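Drikow — frequently asked questions

I wrote Drikow for myself and then people started emailing me about it, so this page is where the answers live now. If yours isn't answered below, write to me, but please read the bit about MIDI ports first (it's always the MIDI ports).

What is it?

A small command-line program that turns plain text files into MIDI. You type note names and lengths in a text editor, run Drikow on the file, and you get a .mid you can play or load into whatever you like. I'd been transcribing old fiddle tunes with the mouse in a big notation package and my wrist was complaining, and typing turned out much quicker for me.

Which systems does it run on?

Linux and Windows are the two I use, so those are the two I test. Kenna Kerr looks after the Mac build and does a lovely job of it, though it sometimes lags a version behind mine. It's plain C with no libraries beyond the standard ones, so if you've got a compiler for something odder, have a go! Fraser Haldane got it going on an elderly netbook and sent me the two-line patch, now in the main source.

How do I install it?

Unpack the archive wherever you fancy. There's no installer. On Linux type make, then copy the binary somewhere on your path. On Windows the program is already built, so just run it from a command prompt. If you double-click it you'll see a black window flash up and vanish — it wants a file name, didn't get one, and has gone away again.

It says "no port found". What have I done wrong?

Probably nothing. Drikow can write a file without any MIDI port at all, but the -p option plays the tune live, and for that it needs something to play to. Start your synth first, then run drikow -l to list the ports, then use the number it gives you. The numbers can change when you unplug things, so list them again if it worked yesterday and doesn't today.

Can it read ABC files?

Partly. Single-voice tunes mostly come through fine. Multiple voices, no. Lyrics get skipped without a murmur. Orysia Kuzmenko has written a separate converter called Disberg that handles far more of the format than mine does, and you can pipe its output straight into Drikow. I use it myself these days, so I'm not likely to do much more on my own importer.

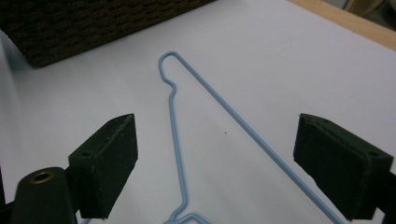 Why is my tune coming out at the wrong speed?

Have a look at the first line. If there's no tempo there, you get the default, and the default is 60 beats a minute, which suits a slow air and makes a reel sound like it's being played underwater. Put "tempo 200" or whatever you want at the top. You can change tempo in the middle of a tune as well, but only at the start of a bar. I know that's annoying. The bar parser is the oldest code in there and I'm a bit scared of it.

Is there a limit on how long a tune can be?

There was! Versions before the current one fell over at line 436 of the input, thanks to a buffer I'd sized badly and forgotten all about. Morag Tosh found it by feeding in an entire set list as one file, and her report was so thorough I only had to read it and go red. The limit's gone now. The longest file I've put through since is 1641 lines and it was fine.

Can I use my own tuning?

Yes, in a fashion. Put your tuning in a text file, one note per line with its offset in cents, and pass it with -t. Drikow sends pitch bends to match. Pitch bend affects a whole channel, so chords get spread over several channels, and if your synth is set to listen to just one you'll hear one note of the chord and wonder where the rest went. Set it to listen to all of them. Two tunings come in the archive, and the one called Hepburn is my guess at an old set of smallpipes, so don't quote me on it.

Will there be a graphical version?

Not from me, sorry. Morag Forsyth has been building a little front end called Holtlow, with a text box, a play button and a list of tunes down the side. It's early days, and the Windows version needs Drikow sitting in the same folder. Questions about Holtlow should go to her (the address is in its readme).

Can I use it in my own project?

Go on, please do. It's under the MIT licence, so keep the notice in and otherwise suit yourself. I do like hearing what people make with it.

How do I report a bug?

Email me the text file that goes wrong, the exact command you typed and the version number, which you get with drikow -v. Please don't send just the .mid file — I can't work backwards from it. I normally look at bugs in the evening after eight, and January was hectic, so if you wrote then and heard nothing back, do send it again.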